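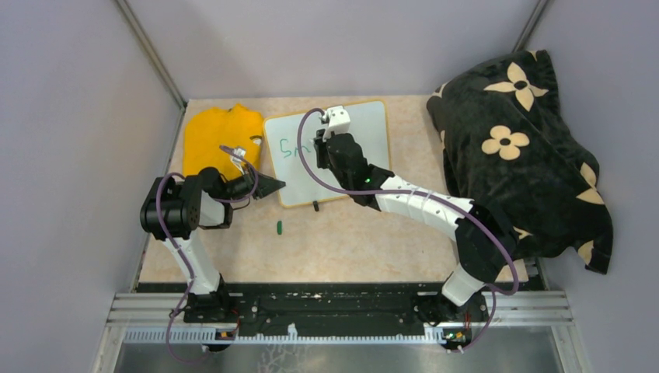 Carnbridge lending shelf adds small whiteboards and green markers

Carnbridge residents can now borrow a small whiteboard and a marker from the lending shelf at Tanguy Hall, alongside the blankets, cushions and spare clothing the shelf has handed out for years.

The boards went out for the first time in February. By the end of that month 113 had been signed out, according to Odette Barbier, who runs the shelf. Most were due back after two weeks, and 13 of those loans have been extended because the borrowers asked to keep the board longer.

"We had requests for them all last fall," Barbier said. "Parents wanted something for spelling practice. Then people wanted one for the kitchen, for the grocery list, and one man wanted to keep score at cards."

The boards are light enough to hold in one hand and have a rounded frame in a yellow-orange color. Barbier said the frame was the main reason she picked that model over a cheaper one with bare edges, which chipped within a week when she tried it at home.

Each board goes out with a dry-erase marker, and the marker has been the harder part to get right. The hall started with black ones, and complaints came in quickly about gray haze left behind after wiping. Green was easier on the eyes, Barbier said, and borrowers with young children seemed to prefer it.

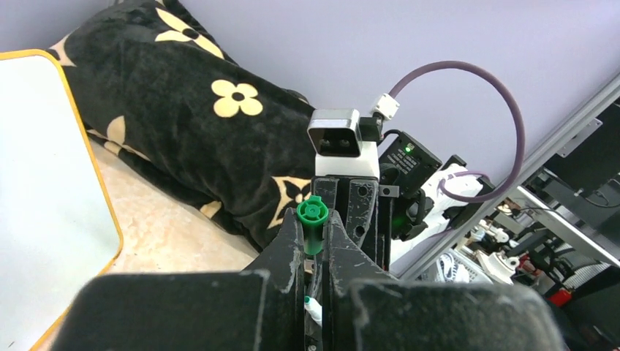

Lost caps remain a problem. A marker left open overnight is usually no good by the next afternoon, and the hall has been replacing them out of its own budget at 40 cents apiece. Borrowers are asked to push the cap onto the back end of the marker while they write, or to set it down next to the board where they can see it. Caps that come back without a marker are kept in a jar at the desk, and anyone who needs one can take it.

Anatole Carré, who taught handwriting at the Flekness adult school before he retired, has been giving a short lesson at the hall on Monday afternoons at 2. He teaches large letters first, on a board laid flat on the table, and asks people to hold the marker more upright than they would a pen.

"Everyone wants to lean on it," Carré said. "The board is slick, so the letter slides away from you. An S is the worst. I tell them to make it big and let it wobble, and fix it on the next one."

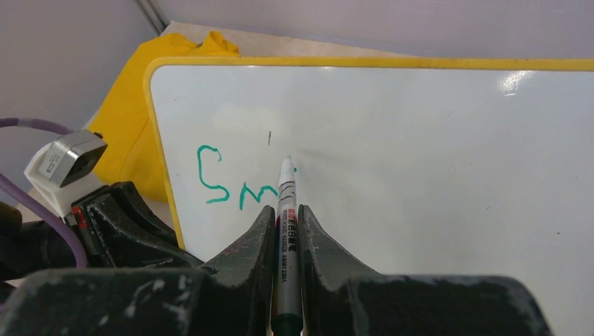
He has also been showing people how to clean the boards. Dry wiping takes off most fresh writing, he said, but faint smudges build up after a few rounds, and those need a cloth with a little water and a drop of dish soap. Old cotton shirts work better than paper towels. The hall sets aside donated shirts that are too worn to lend and cuts them up for the purpose.

The rest of the shelf is still in use. Cushions and throws go out most often when the weather is cold, and Barbier said the black ones with cream flowers are asked for by name — borrowers call them "the daisies," although the flowers have only four petals. Clothing is washed and folded before it goes back on the shelf. Anyone returning an item is asked to fold it too.

Boards can be signed out at the front desk whenever the hall is open. There is no charge, and a Carnbridge address is not required. A few borrowers have come over from Clultier, which has no lending shelf of its own. One board per household is the rule for now, though teachers may ask for more if they call ahead.

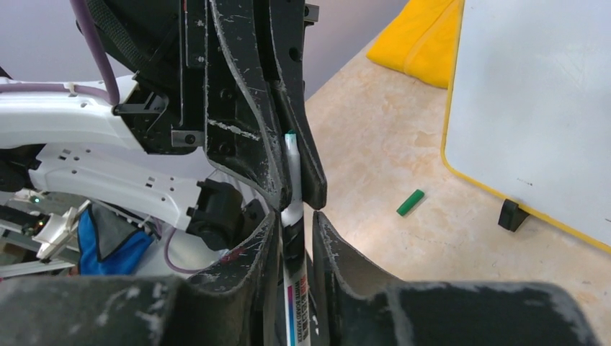
Donated markers are welcome, in any color, as long as the barrel says they are meant for whiteboards. Permanent markers have already ruined one board. Carré got most of the ink off by writing over it with a dry-erase marker and wiping both away together, but a shadow of the old writing stayed behind, and that board is now used at the desk for opening hours.

Barbier plans to order more boards in the spring if the budget allows. She is also looking at a slightly larger size after several people said they ran out of room on a weekly meal plan. The new size would be lent on the same terms, and she hopes to have a sample at the desk for people to try before she orders.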